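Folding jumpers the way the robots are learning to

Posted January 24, 2021 by Imogen Bainbridge in Laundry and Wardrobe

I've had more messages about jumpers this winter than about ovens, drains and candle wax put together, so we're doing jumpers again. This time I've pinched most of my tips from a research project, which is a first for this page!

My cousin's lot at Wikum are teaching robot arms to fold clothes. They do it by having ordinary people fold things at home with a pair of hand-held grippers, recording every go, and then letting the software learn from the recordings. I spent a good part of June doing it for them (on and off, between school runs) and my share came to 809 folds. With two fingers on each side instead of five you get very fussy about how you lay things out, and that's where the tips come from.

Start flat, and I do mean flat. The write-up they sent round afterwards had one result I keep quoting at people. When the jumper was smoothed out before the first fold, the robot managed a decent finish far more often than when it was picked up from a heap. They tried 300 folds from each kind of start, and the heap lost badly. I've stopped folding against my chest altogether. Use the bed, it's the biggest table you own.

Get the sleeves out to the sides before you touch anything else. A sleeve trapped underneath makes a lump you won't find until the whole thing is in the drawer. Raglan sleeves are the awkward ones, as there's no proper shoulder to fold from. I go by the seam: bring the side in so the fold runs down from the neckline, then lay the sleeve straight down on top of it.

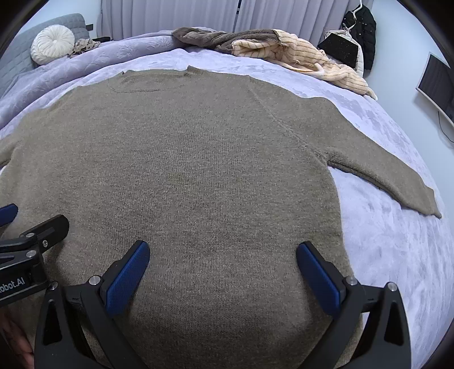 Brown crew neck laid out on the bed, grippers over it and not pinching yet.

Pinch less than you think you need. The people at Wikum found that big greedy grabs dragged the knit out of shape, and small ones near the hem let it slide over itself nicely. Same goes for fingers. Take the hem, lift it just clear of the bed and walk it up to the underarms, then once more to the neck. If it's a chunky knit, stop after one fold and roll it instead.

Go slowly at the cuffs. Ribbing grips whatever it lands on (a plush bedspread is the worst for this) and if you tug, you pull the sleeve crooked and have to start over. Lift, move, put down.

Do both sides together if you can. The two-gripper method beat one gripper in their tests by a fair margin, mostly because the far side had stopped creeping about. I used to fold one side, then chase the other one across the duvet - daft, when I've got two hands.

One thing that didn't carry over: speed. The arms were taking some 13 times as long as I do over a single jumper when I last heard, and I gather they still get in a muddle with anything fluffy or striped. So nobody's taking the laundry off us just yet, sorry.

A few of you asked about storage. I keep mine on edge in the Gaillard drawer boxes, neck end down, and the thick ones on the wardrobe shelf. Never on hangers, or you'll have shoulder bumps by spring.

Next time I'll be getting wax off a tablecloth, as promised to the reader in Fidmont who has been waiting very patiently.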